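Birkilwood Community Board > Sport and Clubs > Fundraising run for Noelia Aguirre

fletura_mum
28 Mar 2024
Hello all. Many of you know Noelia Aguirre from the under-18 handball team. She was goalkeeper until November, when the doctors found a tumour behind her knee. She has had 2 operations and now the chemotherapy has started. The hospital costs are covered, but the family must travel 200 kilometres each time, and her father has stopped working to be with her.

The club would like to organise a run by the lake. My proposal is one short course of three kilometres, so that children and grandparents can also take part. We would sell food afterwards in the Soler hall. I am asking here for opinions before we speak with the town.
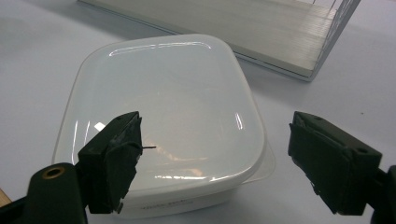

The money would go directly to the family for petrol and for the room they rent near the hospital. Noelia has read this text and agrees that I publish it. She asks only that we do not put her photo on the poster.

Fares Aoun
Thank you for writing this. I coached Noelia for two seasons and I will help with whatever is necessary. But I must say that I am not convinced by the run. We are a handball club. Why not a tournament? Four or five teams from the valley would come, I am sure of it, and each team pays an entry fee.

lakeside_pete
A tournament needs referees, insurance and a hall for the whole day. The hall is already booked most weekends till summer. A run needs some tape and a few people in yellow vests.

Fares Aoun
It is not so simple, Pete. For the run you need permission for the lake road, and first aid as well. When we did the cycling day the town took six weeks to answer us.

lakeside_pete
Fair point about the road. Could stay on the footpath though, then no closure.

clumum_girl
I play with Noelia, I am left wing. If somebody wants to know what the team thinks, we talked about it in the changing room and most of us prefer the run. Her little brother wants to do it, and he doesn't play handball. Also some girls said it would feel strange to play a tournament for her with another person in her goal. Sorry Fares, I know you mean it well.

Fares Aoun
You don't have to say sorry. I had not thought of that.

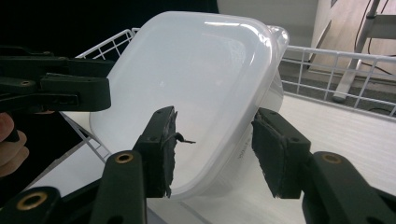
Maybe we can keep the tournament for when she is able to come and watch. For the run, then, I can ask my cousin about first aid. He is a trained paramedic and I think he would do it without payment.

old_boot
Can I ask what the entry would cost? If it is too high, families with three children will stay at home. I would put a box at the start and let people give what they want.

fletura_mum
I had thought of a small fixed price for adults and nothing for children. With only a box we can't plan. The bakery in Clumum has offered 400 rolls at cost price and I have to tell them a number.

old_boot
400 is a lot of rolls for Birkilwood.

lakeside_pete
Not if the football lot turn up.

old_boot
I still prefer the box, but I won't fight about it. My wife will make soup in any case.

clumum_girl
Noelia says hello to everybody and she wants to know if there will be a vegetarian soup.

fletura_mum
Tell her yes. I will write to the town tonight about the footpath and I will put their answer in this thread when it comes. Fares, please send me your cousin's telephone number by private message.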